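March 15, 2022

# The bag problem

Getting a machine to handle cloth has been an open question in robotics for decades. The usual answer at present is to show it. A person moves a pair of arms by remote control through the whole of a task, the system records what the joints did and what the cameras saw, and the process is repeated until there is enough material for a network to learn from.

At Grovavard, a small research firm in Gistonport, the task this season is sports kit. The arms must deal with a soft bag and with the rackets and shuttlecock tube that belong with it. The project is called Drilelau, and it is run by Ghassan Zein, an engineer who spent his early career on textile machinery and has a low opinion of most published work on fabric.

"People fold a square towel and report a success rate," he says. "A towel has no inside. A bag has an inside, and it has a zip, and the zip is stiffer than everything next to it."

The target for the first release is 500 complete demonstrations. When I visited, the team had accepted 76. Many more had been recorded and thrown out, in most cases for faults that a casual viewer would not notice: a pause of several seconds while the operator thought about the next move, a dropped frame on one camera, a grasp made with the wrong arm.

## How an episode is recorded

The work cell is a white table between plain walls. The walls are kept bare on purpose. A network trained on a few hundred examples will make use of anything in view that happens to go with the right action, and an early set recorded in an open room had to be discarded when the trained system proved to depend on the position of a window blind.

Each episode begins with the items placed by hand. A printed sheet gives the starting layout, and the operator is told to treat it as a guide. Exact repetition would be of little use, as the bag never lies the same way twice in any case. Then the operator takes the controls and works at an even pace.

Joint angles, gripper openings and camera images are stored against a common clock. The wrist cameras matter most for cloth. From beside the table, a grasp that has caught the fabric and one that has just missed it can look identical. At close range the difference is plain: either there is a fold between the fingers or there is not.

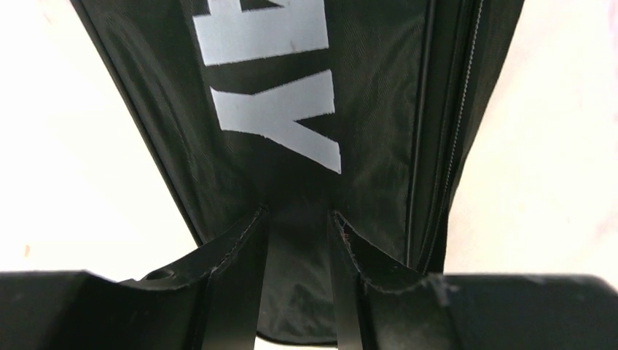
## Two hands, one piece of cloth

Zein divides the bag work into stages. In the first, the arms find an edge that can be held. In the second, they straighten the fabric enough that its length is clear. Opening comes third, and loading last. Each stage is labelled afterwards by a reviewer, who marks the moment at which one ends and the next begins.

The straightening stage has taken most of the effort. A bag that has been gathered along its length presents a narrow strip with few features, and the seams that would normally tell an operator which way is up are hidden in the folds. Large printed lettering helps the human a good deal. Whether it helps the network is disputed within the team. Zein's colleague Wong, who trains the models, would like a second series using a bag with no print at all.

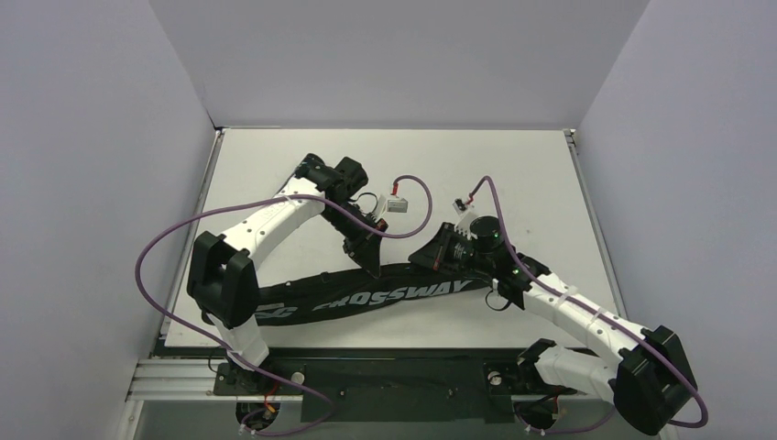 *Both arms over the gathered bag, with the "CROSSWAY" lettering along its length.*

Wong's concern is a practical one. If every example contains white letters on black cloth, the system may learn to look for the letters and reach a fixed distance to one side. Such a rule would score well in testing and fail on the next bag. The second series is planned for October, and is expected to run to a further 500 episodes.

There is also the matter of which arm does what. Operators have habits. One favours the left arm for holding and the right for pulling, and another does the reverse. Mixed together, the two styles can produce a system that hesitates, or that tries to pull with both arms at once. The team considered fixing a single style by rule and decided against it. They now record the operator's name with every episode and keep the proportions even, so that the effect can at least be measured.

## What counts as good

Acceptance rules run to two pages. An episode must have no contact between the arms. The fabric must not be dragged off the table. A failed grasp is allowed, provided the operator recovers from it without stopping, and this last point was added after some argument. Early rules demanded clean runs only. The systems trained on them behaved well until the first slip and then had nothing to fall back on, having never been shown a recovery.

Zein now asks for slips to be kept. He does not ask operators to make them deliberately, having found that a staged mistake looks different in the joint data from a real one. The hand slows down before it.

Rackets bring their own difficulty. They are rigid and light, and the long shaft turns under a poor grip. With two on the table, the order in which they are picked up has to be settled, and so does the question of what to do when one handle lies close to the other. The written instruction is to take whichever can be lifted without moving its neighbour. Reviewers report that operators follow it most of the time.
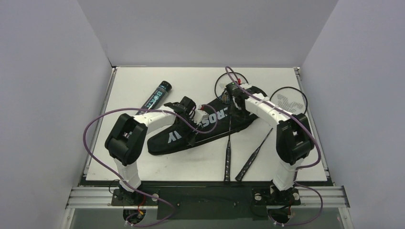
*Bag, two rackets and shuttlecock tube on the table, with a gripper above the middle of the bag and the other near its upper end.*

A session lasts until the operator's pace begins to drift, which the software reports as a rise in the average time per stage. Operators are then changed over. Reviewing takes longer than recording. Each accepted episode is watched in full by 3 people, who do not see one another's marks until all have finished. Where they disagree on a stage boundary by more than a second, the episode goes back to Zein, who keeps a list of such cases. Most concern the end of straightening. The written definition says that the bag is straight when its full length can be seen, and the reviewers differ over whether a fold at one end should count against it. A revised definition was in draft at the time of my visit, and the episodes already accepted will have to be marked again once it is agreed.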